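Jistska (manipulation method)

Jistska is a method for teaching a robot arm to take hand tools off a pegboard and put them in a basket. It was described by Selina Frei and Niall Laing at Clillevport.

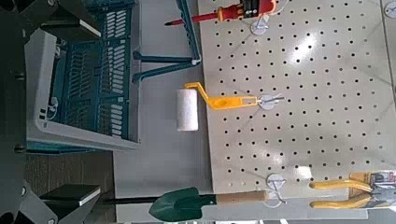 Method

The policy takes its input from a camera at the wrist, which keeps the gripper fingers in view during the approach. Training used 723 demonstrations with tools such as a screwdriver, a small paint roller and a garden trowel, each hung from a round hook. The arm first lifts the tool clear of its hook, then pulls it away from the board.

Results

In 30 test runs the arm dropped the tool 3 times and missed the hook 5 times. Most misses came with long handles. A later version by Ayanda Makhubela, called Yip, added a second grasp attempt.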